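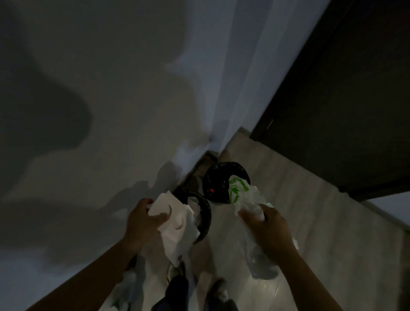

Cleaning at the Stultton site is going to be partly automated, and most of the questions we get on the shop floor are about that. The short version from management is that the robots do the floors and people do "the rest." The rest includes emptying the bins, and anyone who has done a round knows how much of the job is in there. Take two black bins side by side in a corner next to a doorway, a white bag in one hand and a clear bottle half wrapped in another bag in the other. Both hands are busy and you haven't got to the floor yet. We are the staff side of the working group, and these answers are ours. Management has its own page.

What is being brought in?

Floor scrubbers from a supplier called Livitz, run through scheduling software called Clornau. The scrubbers drive themselves along mapped routes. The software decides which rooms get visited and when, and it also hands out tasks to the people on shift. We think the second part matters more than the first, and it got one slide in the presentation.

Will anyone lose their job?

We have been told no. We asked for that in writing and got a letter saying there are "no current plans," which is a different thing. The agreement that covers the 49 cleaning staff runs out in January. Until there is a new one, treat the promise as a hope.

Can the robots empty bins?

Not the ones we are getting. The supplier talks about a bin-handling model later on. We asked to see it work in a normal office, with liners that slip down inside the rim and bottles that people have stuffed into shopping bags. We were shown a video of an empty hallway.

Then what changes for me?

Mostly the pace. At the moment a round mixes floor work with trash, restocking and wiping down. Walking behind a scrubber is dull, but it gives your hands and back a break. Take that out and you have a shift made of bending, lifting and tying bags. In the trial at the Mahuika building, each person was given 50 extra bin stops per shift once the scrubbers started. Management calls this "freed-up capacity."

Did the trial go well?

Depends who you ask. The official report says 1785 square meters of floor were cleaned per night without a person pushing a machine. It leaves out how often somebody had to go and move a chair, or carry a stuck scrubber's water tank to a sink. Gerardo Sartori kept his own notes on the late shift and has them if you want a look. They are not flattering.

Does the software track me?

It logs when you mark a stop as done. Management says this is for planning and won't be used in reviews. We have asked for that to go into the policy itself, along with a limit on how long the logs are kept. No answer so far.

The app gives me four minutes for a stop. What if it takes longer?

Take longer. The four minutes were set by someone with a floor plan, and the plan doesn't know if a bag has split or whether there's a bottle to pull out for recycling. Use the "other" button and type a reason, even a short one. If nobody reports overruns, the four minutes will become the standard.

Do I have to help a robot that gets stuck?

Only if you have had the training, and it is paid time. Do not lift one on your own.

Is there extra pay for the new duties?

The offer on the table is a one-time payment of $900. We said we would rather talk about the hourly rate. Those talks are still going.

Are you against the robots?

Some of us are, some of us aren't. A machine that scrubs a long hallway at 3 a.m. is fine by most people here. What we don't accept is a saving on paper that gets made up by the same people bending over twice as many bins.

Who do I talk to?

Mareana is a common misspelling, so if your email bounced, check it: the name is Mereana Tuhiwai, and she is in the staff room before the late shift starts. Bring your task list from the app if you can.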